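Minutes of the fit-out and packing meeting, Etholm unit
Posted in December by the site secretary

Meeting opened at 9:40. Quorum met. The minutes of the previous meeting were accepted with one correction: the storage charge under item 3 should read 800, not 80.

1. Matters arising

The shelving order from Fetier was delivered complete except for the end brackets. Fetier has agreed to send the brackets separately at no charge. Until they are fitted, the top shelf is to stay unloaded.

The broken door closer on the packing room was replaced. The door now shuts without being pushed. Item closed.

2. Work surfaces

The meeting discussed what to put on the benches in the small bays. Two options were on the table: keep the tan wood boards, or change to the grey laminate used in the packing room. Samples of both had been left out for a month and were passed around.

The wood is easier to replace, since boards can be cut on site, but it marks when tape is pulled off it. The laminate wipes clean, costs more and has to be ordered to size. Quote received from Jurić for laminate on all bays: 2,039, fitting included. Quote for new wood boards, unfitted: 1,444.

It was pointed out that the two quotes are not like for like. Jurić is to be asked for a price without fitting. The decision is deferred to the next meeting. In the meantime boards are to be wiped with a damp cloth only. The solvent spray is to be kept for the metal parts.

Wall color was raised under the same item. The pale lavender-grey was thought by most to be acceptable. One member finds it dull under the present lamps and would like plain white. The point was noted and no change was made. Any repainting will wait for the decision on boards, so that the bays are cleared once.
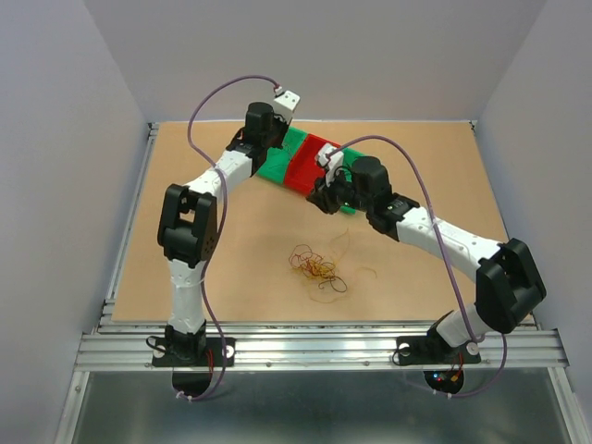
A red box and a green item placed toward the back of a board are harder to reach than the same things placed near the front rail. The meeting agreed that for sorting work the pick-up spot should be marked on each board in pencil, with no tape. The position of the mark was argued at some length. Those who load the boards want it near the front. Those who check the finished work want it at back center, where the item is clear of the rail. Back center was adopted as a trial until the next meeting.

Cables were raised. Colored cable is to be kept, as it shows up against a tan board. Any cable that hangs below a front rail is to be clipped. Spare clips are in the second drawer of the tool cabinet. The drawer label is wrong and will be reprinted.

3. Packing room

The backlog of flat boxes has been moved off the floor and stacked on the lower shelves. Small boxes are on the left and large boxes on the right. The stack should go no higher than the shelf upright.

The Nino label printer is feeding two labels at a time. The roller was cleaned, with no lasting result. A new roller is to be ordered. If the fault continues after that, the printer goes back to the supplier under the service agreement.

Paper filler is running low. Agreed to order 4 rolls, and to try the narrower width, as the wide rolls do not sit properly on the holder.

4. Tidying

The end-of-shift list was reviewed line by line. Changes agreed:
– "Clear boards" now reads "clear boards and return items to the sorting tray."
– "Sweep" is extended to the strip under the front rails, which has been missed.
– "Empty bins" is moved to the end of the list, after sweeping.
– The line on folding dust sheets is removed. The sheets are no longer used.

The revised list will be posted by the door. The old copy by the sink is to be taken down.

It was asked whether the sorting tray should have dividers. Loose items of different colors are being mixed during the return, and the next shift has to sort them again. Cardboard dividers will be tried first. A tray with fixed dividers was priced and thought too expensive for what it does.

5. Any other business

The heater in the corridor is noisy. Reported to the landlord, no reply yet.

A request was made to start the meeting later. Put to a vote and not carried.

Meeting closed at 11:05. The next meeting will take the board decision first.

Comments

benchside
Item 2 – please note that pencil wears off in a week if the boards are wiped every day. We did this in the old unit and ended up going over the marks every few days. A shallow drilled dot lasts longer.

r_tolley
Would a drilled dot not catch dust? Otherwise I agree with the above.

packing2
The narrow filler rolls need the short spindle. The short spindle is in the box marked "misc" on the lower shelf. Please do not order another.

benchside
Dust in the dot comes out with a dry brush. A drilled mark only works on wood, though, so hold off until the board decision is made.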